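Breakfast Basics at Pladholm

Reiko Kawaguchi has overseen the breakfast table at Pladholm, a residence of 68 apartments, for 13 years. She keeps the equipment plain – a pot, a toaster, a tray.

"Residents should recognize what they see in the morning," Ms. Kawaguchi said.

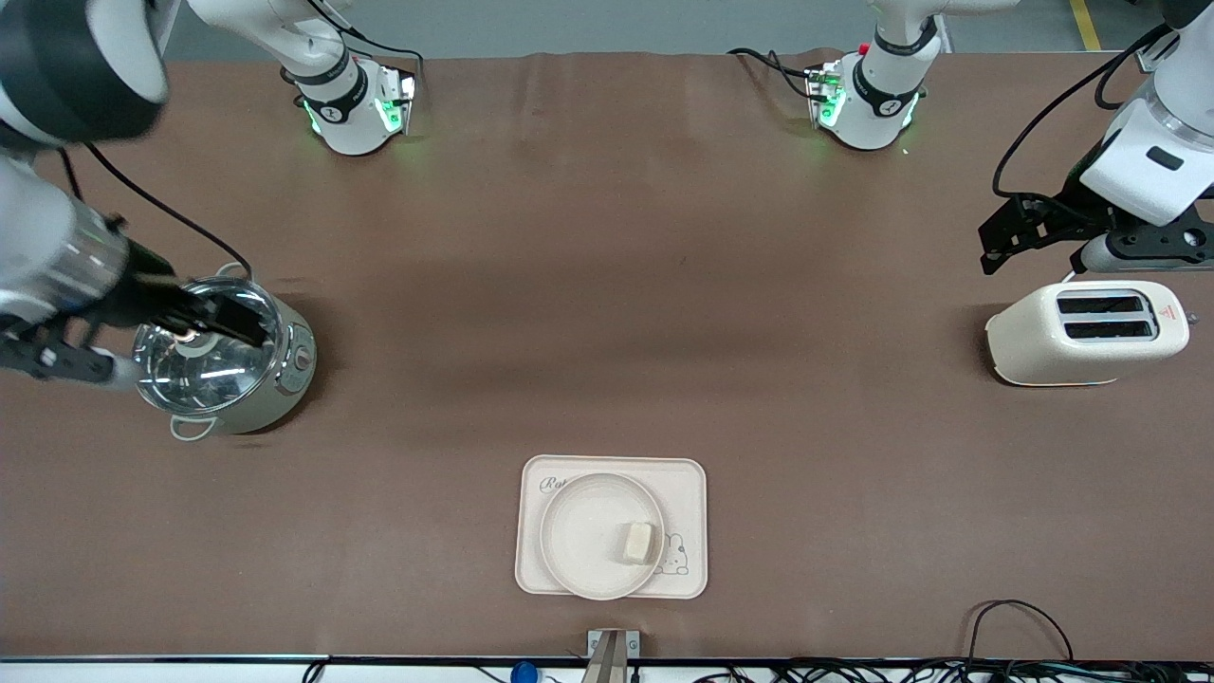
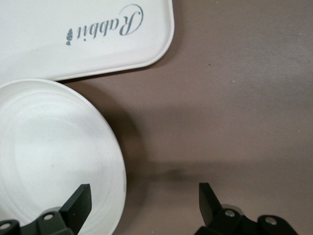 Electric pot and toaster (first); the "Rabbit" tray and a ridged plate (second).

Asked about replacing the tray, she declined. "The lettering has worn a little. It stays."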